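Kitchen Notes: Plates, Trays and the Wash-Up Table

The wash-up table at Menham has a new routine starting this month, and everyone who eats in the building is asked to read this once. Lunch numbers have gone up since the Costier group moved in upstairs. On Wednesday we put out 77 lunches, and the sink was full well before two.

The main change is scraping. Food goes in the compost bin before the plate goes anywhere near a tray. Sauce is the usual problem. Tomato and beet both dry hard on the pale plates, and a plate left overnight takes three times as long to clean. If you can't wash yours right away, scrape it and set it on the blue tray.

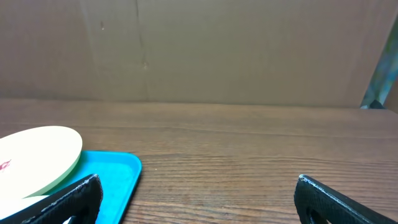 Plates can overlap on the tray but please don't stack them more than four high. The bottom ones stick together and the rims chip when they are pulled apart. Cups and bowls still go on the cart by the door.

The blue tray is for rinsing as well as for holding plates. It has a raised rim and will take a shallow layer of water, enough to loosen what is left after scraping. It will not take a full sinkful. When the water gets dirty, tip it out in the sink with the strainer in place, wipe the tray and start again. Meriem Naciri, who runs the kitchen, suggests changing the water after every 9 plates on curry days and less often the rest of the week. 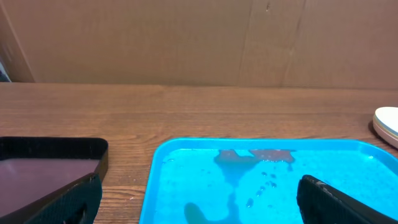
We are also changing soap. The Werano concentrate we had been buying in 24-packs is being dropped when the last bottles run out, and Chraibi will deliver a plain unscented liquid in its place. It is stronger than the old one. One squirt in the tray is plenty. Several people said the old soap left a film on the plates, and we would like to hear if the new one does the same.

A word about the table. The top is wood and standing water marks it. Cloths are in the second drawer, and the cardboard along the back is there to keep splashes off the wall. When it gets soggy, put it in recycling and take a fresh sheet from the storeroom. Please wipe up drips as you go, including the ones between the tray and wherever you set the next plate down.

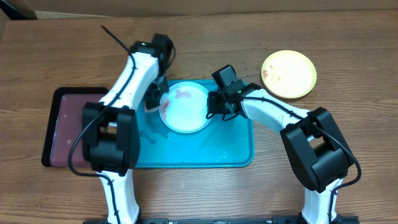
Colored plates are washed the same way as the white ones. Turmeric and chili oil leave an orange stain that soap alone won't shift. A paste of baking soda and water, left on for ten minutes, takes most of it off. Don't use the steel scrubber on anything plastic.

Finished plates go in the rack to air dry and get put away at four. Missing forks can be returned to the gray tub by the kitchen door at any time. Questions about the rota go to Meriem, in the kitchen most mornings until eleven.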